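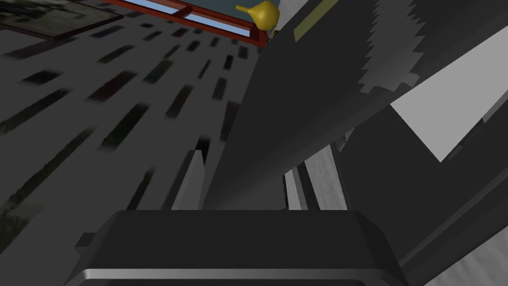 July 31, 2019

Sourdough bench notes, batch 22. Kept the Flillosholm rye going through another cold snap, which in this building means the cupboard over the hot water tank and a tea towel of doubtful history. Starter doubled overnight and then sulked. Fed it again at lunch, equal weights flour and water, 118 g of each.

Swapped half the white flour for the Sillex wholemeal. Dough drank the lot and asked for more. Added a splash, regretted it, spent ten minutes scraping the bench. Colour is better than batch 21, flavour to be judged by people who haven't been smelling it all day.

Lovely Macaraeg wants the salt cut to 2 per cent. I had it higher and was rather proud of it. Her loaf from March did win the blind tasting, so down it goes, under protest.

Oven: the dial and the thermometer still disagree. I'm siding with the thermometer, as it cost me money. Lid off earlier next time, the crust came out the colour of a filing cabinet.

To do: order more rye (Ameo catalogue no. 3813, the coarse one, NOT the fine). Get the good scraper back from Yang. Label the jars before somebody makes pancakes out of the backup starter again.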